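Review: The Mundska Bench Practice Kit for Shared Robot Workcells

By Berenice Camacho
December 5, 2025
Reading time: 4 minutes

The Mundska Bench Practice Kit is sold to laboratories and training centers that run small robot arms at table height. It consists of a printed rulebook of 50 pages, a set of laminated cards, a pad of shift checklists and a roll of floor and bench markers. It contains no hardware. The purpose of the kit is to give a site one written way of working at benches that are used by several people over the course of a day. Our office was asked to assess it for adoption at the Skimcombe site, where it has been in use since June.

The rulebook is divided into four parts: layout, start of shift, running, and handover. The writing is clear and the sentences are short. New operators were able to read the layout part in 30 minutes and apply it the same day. Terms are defined once, at the front, and are then used in the same sense throughout. We did not find this to be true of the Dresudex manual, which the site used before and which runs to more than twice the length.

The layout part is the strongest. It asks the site to divide each bench into a reach zone, where objects to be handled may be placed, and a service zone, where tools, tape and fasteners may be kept while the arms are stopped. Before the arms are enabled, each tool must be either put away or entered on the checklist as part of the task. The rule is simple to check and leaves little room for argument between shifts.

The cards on soft goods are also useful. Bags, cloth and film are treated as a separate class of object, with their own slower speed setting and their own instruction for what to do when material catches on a finger. Most general guidance we have read deals only with rigid parts, and operators handling household items have had to work out their own habits. The kit recommends that a bag be placed with its handles clear of the arm bases and that a second person be present the first time a new bag task is run.

The start-of-shift checklist is less successful. It has a single box for "bench clear," which does not suit a bench that is meant to be full. At Skimcombe, a grocery task may call for baskets of produce, a shelf, a tray and a bag on the table together, and operators were unsure whether to tick the box. Some did and some did not. We have replaced it locally with two boxes, one for task objects and one for everything else.

Grocery task, bench and wrist views

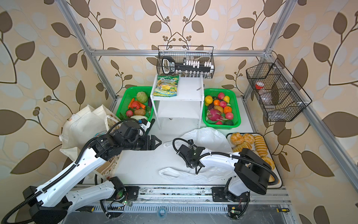
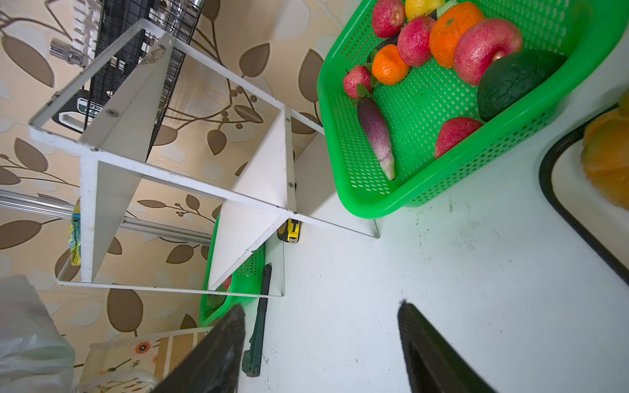 The handover part asks the outgoing operator to record any object added, removed or moved during the shift. We reviewed 1,147 handover slips completed under the kit. The slips were legible and, for the most part, complete. The common fault was in the column for tools, which was often left blank when it should have been marked "none." Mundska would do well to print the word on the form so that it may be circled.

Two further points should be noted. The bench markers lift at the corners when wiped down daily, and replacement rolls must be ordered separately. The rulebook also gives no advice on cables near the arm bases - a matter the Orozco guide covers well in a single page. We have added that subject to our local supplement.

The kit does not take the place of a risk assessment, and the publisher states this on the first page. It should be bought as a guide to daily practice by a site that already has its guarding, stop circuits and training records in order. For such a site it is good value. We recommend adoption, with the revised checklist, and will review the decision when the next edition is issued.

Comments (3)

benchlead_tk
We had the same trouble with "bench clear." Our fix was to cross it out and write "bench as per task sheet." Would be glad to see your two-box version if you can share it.

Marguerite
Does the soft goods card say anything about thin produce bags, or only carrier bags? We lose more time to the thin ones.

R. Oduya
Agree on the markers. We switched to paint for the reach zone and kept the roll for temporary setups. Over 1,000 runs later the paint is still fine.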